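Kesine Community Kitchen Program
Interim progress report to the Björklund Fund
9 Feb 2020

This report covers the second half of the grant period. Spending is in line with the budget we sent in June, and the one change we asked for, moving money from printing to ingredients, has been made.

Cooking classes

The evening course has run in full at both sites. We had planned for 50 places and filled 67, mostly by adding a second group at Runex Hall. Attendance dropped in the cold weeks and then came back. The people who left early mostly gave work shifts as the reason. We have moved the start time back by 40 minutes and will see if that helps.

The recipe booklet is written and is now being checked for allergens. It sticks to dishes that need one pan or one tray, with vegetables that are cheap in winter: carrots, cabbage, beets, potatoes. Participants asked for more meals without meat, so four of the stews were replaced.

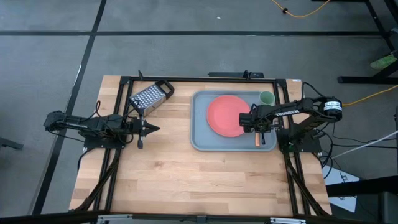
Equipment

The equipment line was $3,510 and has been spent. Most of it went on two stoves and a used refrigerator from Brarnex. The refrigerator arrived with a broken door seal and the supplier replaced it at no charge. Small utensils came in under budget, and the difference paid for knife storage that locks, as our insurer required.

Problems

The drain at the Kesine site backed up twice and we lost three sessions. The landlord has agreed to replace the pipe but has not given a date. Until then we are limiting that group to cold dishes and baking.

We also have no Spanish version of the booklet yet. The first translation was not good enough to print and is being redone.

Next period

We will finish the booklet, start the parent and child class, and send out the follow-up survey. We would like to discuss carrying over the unspent travel money before the final report is due.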